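Home | Guides | Set-Up | Care | Contact

Hokstead Ceramic Care Guide
Section 2: First use of your Plunier bowls

Welcome! These bowls love daily use, and a few minutes of set-up will keep the glaze bright for years.

1. Clear a flat, steady surface with plenty of elbow room. A pale tabletop is great, as chips of packing material show up fast.
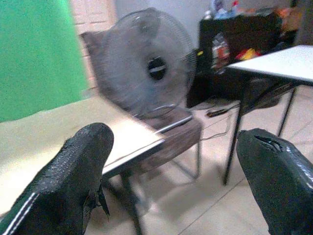

2. Peel off the paper sticker and wash each bowl in warm, soapy water. Skip steel wool — a soft sponge does a lovely job.

3. Dry the foot ring well before stacking.

NOTE: Small ridges inside a bowl come from shaping and are not cracks. Run a fingertip over them, they feel wonderful!

CAUTION: Never move a bowl straight from the freezer to the oven. Oven use is fine up to 200 °C.

4. Check the rim for chips before every use. A white bowl is the easiest to check, so start there if your set is mixed.
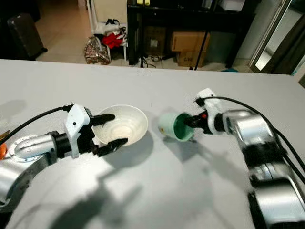
5. Stack with a cloth between bowls, and enjoy that first soup!

Related items
Adico felt stacking pads, pack of 40
Mansour glaze cleaner
Plunier serving plate 755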